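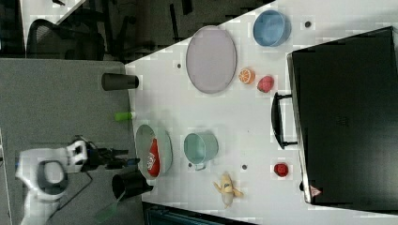 *Fig. 4. Practice table with arm, tableware and toy fruit.*

## 4. Your first shift with the tidying arm

Welcome to the fun part! The arm takes over the picking and placing that used to fill the slow hours at the Piltberg break counter, and the person on shift becomes the one who sets up the table, watches the run and decides what gets taught next. You don't need any programming for this section. Set aside some 40 minutes the first time.

### 4.1 Setting out the table

1. Press **Hold** on the Kistton panel and wait for the steady light.
2. Lay out the plate, tray, bowl, mug and cups. They don't have to be neat. Cups may lie on their sides – the arm needs practice with those too.
3. Add food pieces: the banana, the orange half, the strawberry, a packaged snack on the plate if you like.
4. Check that the arm's cable hangs free.
5. Step back behind the floor line and press **Release**.

> **Note:** The round holes in the tabletop can stay open. Keep small pieces away from them.

> **Caution:** Never reach over the table while the arm is released, even for a quick fix. Press **Hold** first, every time.

### 4.2 Running and correcting

1. Choose layout **111** (mixed table) and press **Start**.
2. If the gripper misses a piece, let it try again. After the second miss, press **Hold** and move the piece yourself.
3. Tap **Teach** and enter a few words about what went wrong. "Mug handle facing the wall" is plenty.

Your notes really do shape the next layouts, so please write them! Assunta Sala reads them every Thursday and goes through the best ones with both shifts.

### 4.3 What changes on the rota

Counter shifts keep the same hours. Clearing time becomes table time, and anyone who has finished section 4 can sign up as a layout lead. Mirko Colombo keeps the list. If the arm is on **Hold** for the day, clear by hand as before and log it under code 480.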